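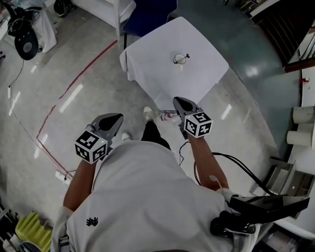

Second round of the Bamwood Open is in the books and I have so much to say, so bear with me, this is going to be a thread.

First, the course. Galtville is playing firm and fast and I love it. The 80 yards short of the ninth green are basically a runway right now. Guys are landing wedges way out front and letting them trundle on. More of this please!

The 442-yard par four at 14 is my favorite hole all week. Bunker left, creek right, and a green that tilts away from you. Par there felt like a birdie this morning -- three of the late starters hit iron off the tee and still found sand.

Now the leaderboard. A qualifier is up by 2 going into the weekend. He was ranked outside the top 200 on this tour in December!! And he's doing it with the putter, which was the weak part of his game all last season.

His second shot into 17 was the shot of the day for me. Ball above his feet, wind off the left, and he held a five iron against it to maybe ten feet. Missed the putt. Didn't seem to bother him one bit.

Can he hang on? No clue. The chasing group is loaded and the forecast has the wind flipping around for tomorrow, so 14 goes from driver-wedge to driver-long iron. I can't wait.

Also, the Prudent Pavilion behind 18 is still the best seat at this event. Get there early, bring a hat, and try the peach lemonade.

Tee times for July 13, 2019 are up on the Lubis scoring page. Leaders go off last from the first tee. I'll be walking with them -- more posts from the back nine if my phone battery holds up.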